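Before you start, print two sets of fingertips. I ran my first comparison with one set and wore the pads down halfway through, so the second gripper got a raw deal and I had to bin the whole Friday session.

## Swapping tips and comparing grips on small gears

My setup is two black arms over a dark grey cloth, with a little sensor on each wrist in a green printed bracket. I'm testing the Candon tips (chunky, orange, rounded) against the skinny Wistidura ones, and metal gears are a great way to embarrass both of them!

1. Power down the arm and pull the old tips.
2. Fit the new ones and snug the screws by hand.
3. Jog the wrist through its full range and watch the cable. Leave more slack than you reckon you need.
4. Re-zero the gripper. Mine reads 3390 fully open; if yours has drifted, do it again.

Then set your parts out. I like a couple of spur gears up on a metal plate and a bevel gear straight on the cloth, so you get a hard surface and a soft one in the same run. 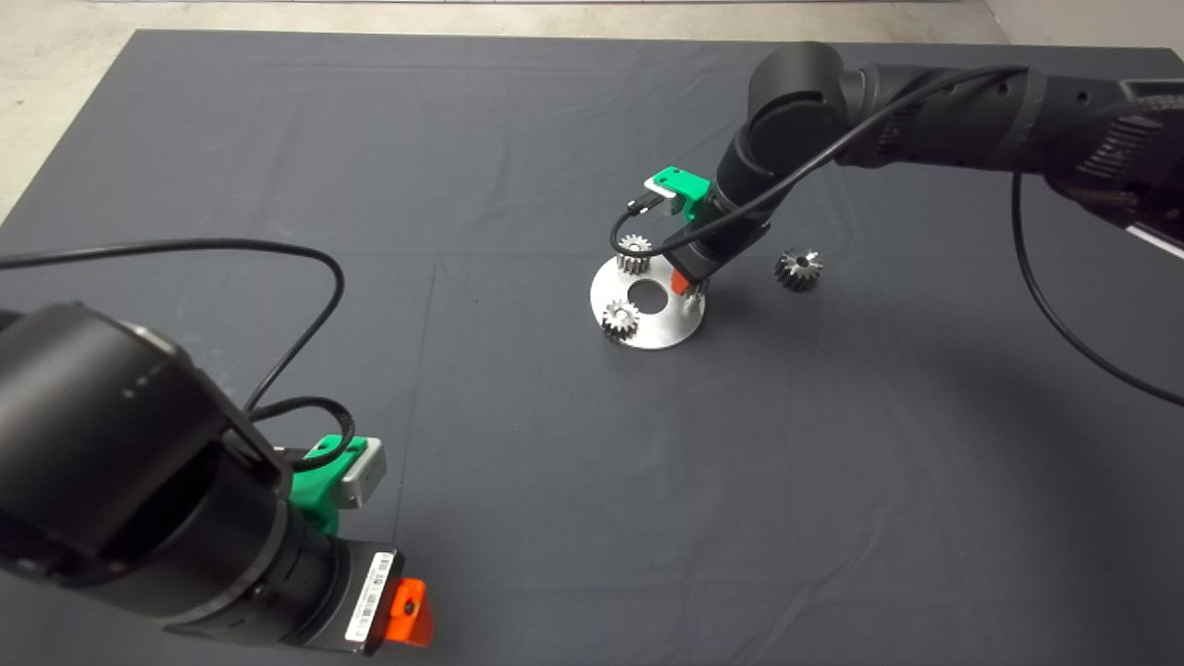 Come in slowly for the last bit. I drop the speed to 200 in the Skistiron controller and close on the teeth first, then try again across the flat faces. Myrtle Villanueva swears by going in at an angle for bevels, and I'm coming round to it (grudgingly).

Log every attempt, even the daft ones. Wulan Yeoh's logging script is in the Karagiannis folder, and you'll want to change the port on line 577 to match your own.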